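An afternoon at the Foltwood willow yard

The willow yard at Foltwood opens its gates to visitors for one weekend in September, before the cutting season begins. We went over from Bridisthorpe on the early afternoon bus, which stops at the end of the lane, and walked the last stretch between the beds.

Entry is free, but you need to sign in at the shed and wear closed shoes. Tours leave on the hour. Ours lasted well over the time given on the board and took in the nearest beds, the boiler, the stripping shed and the workshop upstairs.

The beds come first. The yard grows 25 varieties, most of them in short rows kept for colour, with the bulk of the land given to one plain green sort that makes good strong rods. By September they stand well above head height. Cutting starts once the leaves are down and goes on until the end of winter.

Brown willow is dried with the bark on. Buff willow is boiled for 8 hours, left in the water overnight and then stripped, and the tannin from the bark gives it the reddish colour. The boiler was cold for the open weekend, though the shed still smelt strongly of it.

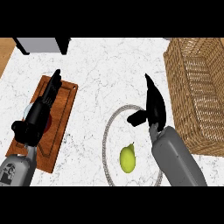
Large wicker basket on a marble worktop, with a pear, a plate and a chopping board.

Upstairs, three makers were at work on the floor with their backs to the wall and lap boards across their knees. A round shopping basket takes most of a day. The base is made first, then the side stakes are pushed in and bent up, and a thick band of weaving called the upsett sets the shape. Visitors could try a few rows on a spare base. Mine leaned to the left and I was told to pull the weavers tighter on that side.

The shop is small and takes cards. Log baskets had nearly gone by the time we reached it, but there were plenty of bread baskets and bundles of rods – brown and buff, sorted by length. I bought a bundle of the shortest. They need several days' soaking, so ask for the printed sheet at the till.

Tea was served in the yard until four. The path to the far beds is rough and would be hard going with a pushchair. The last bus back to Bridisthorpe leaves at twenty past five.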